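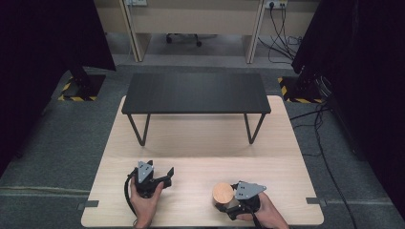

A reader at Trulholm wrote in after the last issue to ask why we were still testing parallel jaws on round stock, when a V-notched finger would settle the matter in an afternoon. The same message asked whether the slip figures we printed had been taken with the hand-held units or with the arm. Both points deserve a longer reply than the letters column allows.

On the second point, all the figures in the last issue came from the hand-held grippers. The arm at Plakham was waiting for a controller update and did no grasping for that comparison. We should have labeled the table accordingly, and the online copy has been corrected.

On the first point, a V-notch does hold a cylinder better. It also does worse on flat parts, on thin edges and on anything that has to be released square to a surface. The purpose of the comparison is to choose one finger set that can stay on the grippers through a whole session, so we test each set on the parts it is likely to handle badly. A short wooden cylinder is one of those parts for a flat jaw. The contact is a line, and a small error in approach angle turns into rotation as soon as the jaws close.

The current round compares two finger sets, listed in our notes as Sfeir and Pukance after the shops that cut them. Both are black, both fit the same body, and both can be changed without removing the top plate. Sfeir fingers are stiffer. Pukance fingers flex slightly near the tip and recover when opened.

The procedure is the same for each set. The operator picks a wooden cylinder from the tabletop with one gripper, raises it, and either passes it to the other gripper or sets it down on the low black table. The table was added in September so that every trial includes a release at a second height. A trial counts as a slip if the cylinder turns in the jaws enough to need a regrasp, and as a drop if it leaves them.

We logged 1224 trials with the Sfeir set and 1000 with the Pukance set. The difference comes from a cable fault on the left gripper, which ended the Pukance run early — the connector had worked loose at the body. Trials recorded after the first signal dropout were discarded and are not in either total.

Rotation on lift was more common with the stiffer fingers. Releases were cleaner with them, particularly onto the low table, where the flexible tips tended to drag the cylinder a little as they opened. Handovers showed no difference we would defend. Most failed handovers traced back to the receiving gripper arriving off axis, and no finger geometry in this round corrects for that.

Two practical notes for sites repeating the test. Leave enough slack in both gripper cables for a full cross-body reach, then secure the rest away from the work area. Check jaw zero every 20 trials. We began with a check every 300, and by then the offset was large enough to affect the closing width.

The V-notch set is on order and will go through the same procedure, flat parts included. Sites that want their own fingers added to the next round should send the mounting drawing to Plakham, with the jaw travel marked on it.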